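Rock Stars: How Marble Gets Made

Have you ever run your hand along a marble bench top or a marble step and felt how cool and smooth it is? You were touching something that used to be the bottom of a sea. Really! Most of the marble in the world started out as shells, coral and tiny bits of sea creatures, and it has been squashed, cooked and shoved about inside the Earth to become the stone we polish and walk on today.

It's one of my favourite stories in all of geology, so let's start at the very beginning, in warm, shallow water.

Step one: a sea full of shells

Picture a sunny sea, a bit like the water over a coral reef. It is packed with life. There are corals, sea snails, clams, and creatures so small that you'd need a microscope to see them. Lots of these animals build hard parts for themselves, and the stuff they build with is called calcium carbonate. (Say it like this: KAL-see-um CAR-bun-ate.) You've met it before. Eggshells are made of it, and so is natural chalk.

When these animals die, their soft parts rot away or get eaten. The hard parts sink to the bottom. Waves break some of them into crumbs, and other crumbs settle on top, and more on top of those, until there is a thick layer of pale, limey mud and sand and broken shell.

Each new layer presses down on the ones underneath. Water gets squeezed out. Minerals grow in the gaps and glue the bits together. After a very, very long time, the mud has turned into a rock, and that rock is called limestone.

Limestone is great fun to look at close up, because you can often still see fossils in it. At the old Carness quarry there is a grey wall of limestone that is 390 million years old, and if you crouch down near the bottom you can find little round discs with holes in the middle, like beads from a necklace. They are pieces of the stalks of sea lilies, which look like plants but are animals related to sea stars. The first time I saw them I lay down on my stomach in the gravel so I could get my nose right up to one.

Step two: down, down, down

Now for the squashing and cooking!

The outside of our planet is broken into giant slabs called plates. They move at about the speed your fingernails grow, which doesn't sound like much, but they never stop. When two plates push into each other, the rocks caught in the middle crumple up into mountains, and some rocks get pushed a long way down.

It's hot down there. Every kilometre you go down, the rock gets hotter. The weight of all the rock above is enormous as well, and it presses in from every side.

There's a second way to heat up limestone. Sometimes melted rock, called magma, rises from deep in the Earth and stops before it reaches the surface. Any limestone sitting next to it gets baked, like the side of a loaf that was nearest the oven wall.

Either way, something amazing happens, and the limestone doesn't even melt. It stays solid the whole time. Inside, though, the tiny grains of calcium carbonate start to rearrange themselves. Small crystals join up into bigger ones. The bigger ones grow until they lock together, every edge fitted snugly against its neighbours. The shells and corals slowly disappear, their shapes lost in the new crystals.

When that has happened, the rock has a new name. It's marble!

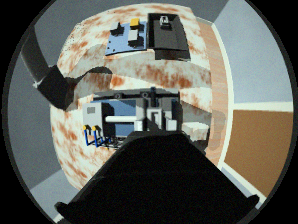 Scientists call this kind of change metamorphism, which comes from Greek words meaning a change of shape. You might know the word metamorphosis from learning about caterpillars and butterflies. It's the same idea, only the caterpillar is a sea floor and the whole thing takes millions of years.

Where do the colours come from?

If limestone had nothing in it except calcium carbonate, all marble would be white. Some of it is, and sculptors love it. But seas are messy places! Rivers wash mud into them, winds blow dust over them, and bits of dead plant and animal get mixed in. All of these extras stay in the rock when it changes, and they give marble its colours.

Rusty reds, oranges and browns come from iron. It's the same thing that happens when you leave a bike out in the rain for too long. Iron joins up with oxygen and makes a reddish colour.

Greys and blacks usually come from carbon, left behind by living things that were buried in the mud.

Greens come from minerals with lovely long names, such as serpentine. That one got its name because it can look like the skin of a snake.

Pinks and yellows are often iron again, just in a different amount or joined up in a different way. Iron gets everywhere!

Sometimes the colours are spread in blotches, and sometimes they run through the stone in long lines called veins. A vein can be made when the rock cracks and hot water seeps into the gap. The water has minerals dissolved in it, and as it cools it leaves them behind. Other swirls were once flat layers of mud between the layers of shells. When the rock was hot and under pressure, it could bend and flow very slowly, so those neat flat layers got folded and stretched like the chocolate in a marble cake.

That's why no two pieces of marble look exactly alike. You can cut two slabs from the same block, right next to each other, and the pattern will have shifted a little bit between them.

Meet a stone cutter

I wanted to know how a lump of mountain ends up as a bench top, so I went to visit Katalin Lengyel in her workshop. She has been cutting stone since she was a teenager, and she let me wear the big earmuffs.

The first thing she showed me was a bucket. "Water is the most important thing in here," she said. Her saws have blades with tiny bits of diamond along the edge, and when a blade cuts through stone it gets extremely hot. Water runs over it the entire time. The water also catches the dust, because stone dust is bad for your lungs and you never want to breathe it in.

A freshly cut slab is dull. I was surprised! I'd expected it to be shiny straight away. Katalin polishes it with a pad that feels like rough sandpaper, then swaps to a finer one, then a finer one again. Every pad leaves smaller scratches than the one before. In the end the scratches are so small that light bounces off the surface cleanly, and suddenly the stone gleams.

She let me pour some water over an unpolished piece of red marble, and all the colours jumped out at once. You can try this yourself with dull pebbles. Pop them in a bowl of water and watch what happens.

Her dog, Arby, is not allowed in while the saws are going, so he waits in the office with his chin on an offcut. He has picked a good spot. Stone carries heat away from a warm body quickly, so it feels cool even when it's the same temperature as everything else in the room.

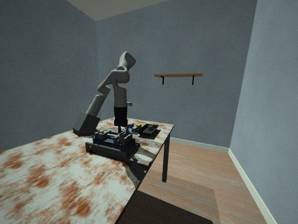

Is it marble, or is it something else?

Lots of stones get called marble when they aren't. Granite is the one people mix up most often. Granite comes from magma that cooled slowly underground, and if you look carefully you'll see that it's made of several different kinds of crystals all jumbled together, usually glassy grey ones, pink or white ones, and shiny black flecks.

Marble is softer than granite. You can scratch it with a steel nail (not on your kitchen bench, please!), while granite will hardly notice.

There are also man-made surfaces that are printed or coloured to look like marble. Some are so good that you have to look twice. One clue is to hunt for a pattern that repeats. A real marble pattern won't turn up again exactly the same a bit further along, but a printed one might.

Try it: the fizz test

Here's a test that geologists use, and you can do a gentle version at home. Ask a grown-up to help you.

You will need:
4 small stones or bits of stone, as different from each other as you can find
A piece of eggshell
White vinegar
An eye dropper or a teaspoon
A saucer for each thing you are testing
A magnifying glass, if you have one

What to do:
Wash everything and let it dry. Put the eggshell on one saucer and each stone on its own saucer. Drip a little vinegar onto the eggshell first and look closely. You should see tiny bubbles. Vinegar is an acid, and when an acid meets calcium carbonate, it makes a gas called carbon dioxide. That's the same gas that makes fizzy drinks fizzy!

Now drip vinegar onto your stones, one at a time. Limestone will usually bubble a little. Marble may be slower, so give it a minute and use the magnifying glass. Granite won't bubble at all. If a stone isn't doing much, ask your grown-up to scrape it with a nail to make some powder, and put the vinegar on the powder. Small bits fizz faster.

Rinse your stones and your hands when you're finished, and keep the vinegar away from your eyes. Keep it away from any marble in your house, too. Lemon juice, vinegar and even tomato sauce can leave dull spots on a polished marble surface.

Questions you sent in

Till Bauerfeind wanted to know whether the marbles you play with are made of marble. Great question, Till! Today nearly all of them are glass. But long ago some really were made of marble, and that's how they got their name. Others were made from clay.

Someone else asked if new marble is being made right now. Yes! Deep under mountain ranges, there is limestone being squeezed and heated while you read this. It will be an awfully long wait before any of it comes up to the surface, though. Even 100 lifetimes would be nothing like long enough.

And can you ever find a fossil in marble? Very rarely. If the rock was only changed a little, you can sometimes make out the ghost of a shell, a faint curve that is a slightly different colour from the stone around it. Plenty of the polished "marble" in old buildings is really limestone, and that can be full of fossils. Have a look at the floors and walls next time you're in a big old railway station or a museum. I once missed a train because of a snail in the floor, and it was a beauty.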